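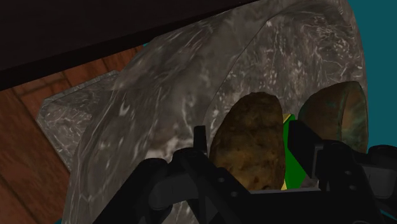

Grakis sim set, read me first

Hi! This is the simulated half of Grakis, my slow-moving project to get a two-finger gripper to pick stuff out of clutter. The real arm lives on a bench in our shared workshop, and it gets bumped, borrowed and unplugged a lot, so most of my practice runs happen in simulation on my desktop at home. I finally cleaned up the folder enough to let other people have it.

Last update: 7/29/23

What you get

2000 short episodes, each one a single grasp attempt from a camera riding on the gripper. Every episode folder has the color frames, the joint log, the finger opening at each step and a small text file with the random seed. 1160 of them ended in a grasp by my scoring script. I left the misses in on purpose (please don't throw them out, they're the part I learned the most from).

There's also a folder called enenis_old. That was my first try at the scene generator, back in February, and the friction values in there are silly. Things slide like they're on ice. I only keep it so my old training runs can still be repeated. Skip it unless you're curious.

The scenes

I wanted food and odds and ends mixed together, at sizes that make the gripper work for it. So you'll get a rough brown potato crowded up against something bright green, with a rounded, bronzy thing right beside it and a big marbled gray sheet or bowl of a thing curving up behind the lot. Surfaces change too. Reddish-brown wood planks show up, and so does flat teal in the background.

Textures get shuffled separately from shapes, which means you can't trust a surface to tell you what an object is. My first model thought every brown thing was a potato. Now it only thinks that sometimes!

Overhead clutter is part of the deal as well. If a dark surface cuts across a corner of the view, leave it in. My real bench has a shelf over it and I lost a whole weekend to a policy that had never met one.

Getting it running

Unpack everything into one folder, keep the names as they are, and run check_set.py before anything else. It looks for missing frames and prints the bad episodes. If it prints nothing, you're good.

The loader is trorel_load.py (Trorel is just what I named my helper scripts, no deep meaning). It wants Python and numpy and that's it. Default batch is 16, and my old graphics card is fine with that. I tried 18 once to be cute and it fell over.

Stuff that's still wrong

Soft things aren't soft. Everything in here is a rigid body, including anything that looks like it ought to crumple.

The fingers sometimes hide the very part of the object you care about. I haven't moved the camera because the real mount sits in the same spot.

Seeds don't match between the old generator and the new one, so don't compare them episode by episode.

Using it

Do what you like with it. If you print your own fingers and try it on a real arm, I'd love to hear how it goes, especially with potatoes. The finger files are in the Sriwong folder, along with my bracket drawings, and the long bolts are the ones you'll need extras of.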